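Notes on paper cups, June 7, 2015

I have been trying to get rid of the loose cups in the workroom for two years. The supply is ordinary: paper coffee cups, bought by the sleeve, used for coffee, for rinsing brushes, and for holding screws while something is in pieces. The cups themselves are fine. The trouble is storage. A sleeve, once opened, does not stay a sleeve. The plastic splits down the side, the stack leans, and the top few end up rim-down on whatever surface is nearest.

My requirements were modest. The stack had to stand upright without support from a wall. It had to be possible to take one cup with one hand. The footprint had to be small enough to share a table with actual work. Anything screwed to the wall was out, as the wall on that side is plasterboard and already holds more than it should.

The first attempt was a tube dispenser from Ondale, the kind that hangs vertically and releases cups from the bottom. It works on smooth cups of one rim diameter. Ours are ripple-wall, and the corrugation adds enough thickness that adjacent cups nest at a wider pitch than the tube's lip expects. The result was either no cup or three. I adjusted the lip with a file, which moved the problem to two cups or none, and then gave up on it.

The second attempt was a shelf. Cups on a shelf are exactly as unstable as cups on a table, only higher.

What I use now is a low holder: a round wooden base with bent wire around it. It was sold by Batunov as a stand for something else entirely (the label said "kitchen organizer," which covers most things). The wire loops take the sideways load and the base keeps the whole thing from walking when bumped. I had expected to need a weight underneath and so far have not. The first one cost little enough that I bought a second for the other table.
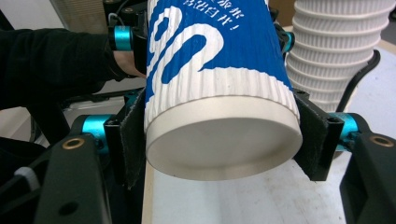
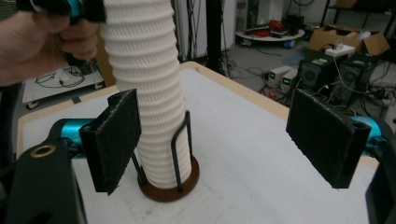
Which way up should paper cups be stored, rim up or rim down?

Rim down, if the surface is clean and the cups are going to sit for more than a day. Dust settles on the outside of the base, where it does no harm. Rim up is acceptable for a stack that is used quickly, provided the top cup is treated as a lid and thrown out.

A few details on ripple-wall cups, for anyone choosing between these and the plain kind. The outer layer is a separate corrugated wrap glued over a smooth inner cup. The air in the ridges is what keeps your fingers comfortable, so there is no need for a second cup or a separate sleeve. The cost is volume. A stack of ripple-wall cups is noticeably taller than a stack of the same number of single-wall cups, and any holder has to allow for that.

The ridges also matter for grip. A thin-wall cup goes oval when squeezed near the rim and will push coffee over the side. The corrugated wrap resists this, though the stiffest part of any paper cup is the bottom, where the wall is folded around the base disc. If you have to move a full one without a lid, hold it low.

They do not like being wet on the outside. The wrap softens long before the inner cup does, and the glue seam lets go first. I lost most of a sleeve to a damp patch under the sink in June of last year and have kept them off the floor ever since.

I keep a tally on the inside of the cupboard door – a bad habit, but it has been useful. The running total stands at 1,789 cups since I started, of which 943 went on coffee. The remainder is brushes, screws, glue and one season of tomato seedlings. On those numbers I should own more mugs. I bought four from Eten in the spring and they are all currently holding pens.

The tables themselves have not been improved by any of this. The white top of the one I use most is scuffed and has gray smudges that no longer respond to the usual spray. I tried a melamine sponge on one corner, which took the marks off and left a dull patch that shows more than the marks did. I will leave the rest as it is.

Still to do: find a lid or cap for the top of the stack, label the second holder, and measure the cupboard again before the next order. The inside height is 17 inches, and I have been assuming that an unopened sleeve fits upright.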